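Faltitz Tabletop Picture Frame

Home / Frames and Display / Tabletop

The Faltitz is a plain wooden frame for a desk, shelf or side table. It comes in one finish, a medium brown that leaves the grain showing, and it can be stood up tall or wide. We sell it singly or in boxes for shops and offices.

Price: $30 each
Item number: 169
Sold in: singles, or cases of 96
Finish: medium brown
Ships from: the Dronness warehouse

What you get

Each frame arrives with its front pane, a printed paper insert and a backing board with a fold-out easel leg. Nothing needs to be put together. The pane has a thin protective film on both faces. Peel it off before you put your picture in, and do it away from carpet or wool if you can, as the film leaves a static charge that pulls in lint.

The insert is only there to hold the opening flat during shipping. Some customers keep it as a mat behind a smaller picture and some throw it out. It is not acid-free, so we don't suggest leaving it against an original photo or a certificate you want to keep.

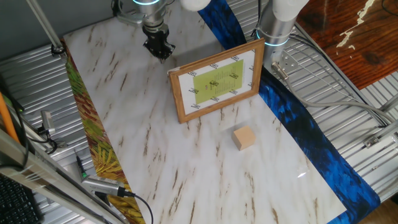

Corners are where most low-cost frames give themselves away. The Faltitz is mitered at all four, glued, and pinned from the back so that no hardware shows on the face. The border is simple enough to stand on a busy surface such as white marble pattern with brown streaks, and the brown of the wood sits well with the rust-colored flecks in it. The white insert with the small black logos and the yellow-green center is what you'll find behind the pane before your own picture goes in. Grain varies from one piece to the next, and if you are buying a pair for the same shelf, put a note on the order and the warehouse will pick two that are close.

Putting in a picture

Lay the frame face down on a folded towel. Turn the metal tabs outward, lift off the backing and take out the insert. Wipe the inside of the pane with a dry cloth, lay your picture in face down, and put the backing on with the leg pointing the way you want the frame to stand. Turn the tabs back in. They are soft metal and will snap if they are bent up and down too many times - turn them flat.

Care

Dust with a dry cloth. For fingerprints on the pane, spray the cloth and not the frame, as cleaner that runs down into the joint can lift the finish. The border can be scuffed by keys, belt buckles and rough shelving. A light scuff can be toned down with the Poltus brown wax stick, sold separately. Rub it along the grain and buff with a soft cloth.

Not suitable for bathrooms or outdoor use.

Orders and returns

Orders placed by noon go out the same day, Friday included. Unused frames can be returned in their original box. For case orders, or to ask about the larger Mwakyusa wall frame in the same finish, write to Femke Stevens at the trade desk.

Related items: Mwakyusa wall frame, Poltus wax stick, spare backing boards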